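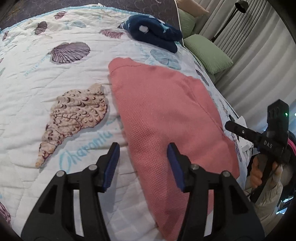

Hastitz com expansão Palell: vale a pena a 2 jogadores?

marujo_do_meeple
30 de novembro de 2022
Pessoal, jogamos quatro partidas de Hastitz com a Palell e estou apaixonado! As cartas de maré mudam tudo, e o baralho já passa de 200 cartas (haja sleeve). Alguém testou em dupla?

soc.palomino
Testei e adorei! Em dupla o leilão fica tenso demais, dá mais ou menos 5 rodadas por partida. Só tirem as cartas de embargo.

dado_torto
Discordo, Socorro. Sem embargo, quem pega o porto de Brornia primeiro dispara e acabou. Pra mim é o coração do jogo.

soc.palomino
Mas em dois o embargo cai sempre na mesma pessoa! Em quatro, aí sim, concordo contigo.

leonie_r
E se cada um começar com um embargo na mão? Jogamos assim desde fevereiro e as viradas são lindas.

marujo_do_meeple
Boa, Leonie! Vou tentar hoje à noite. O embargo inicial conta pro limite de mão?

leonie_r
Não conta, fica virado do lado.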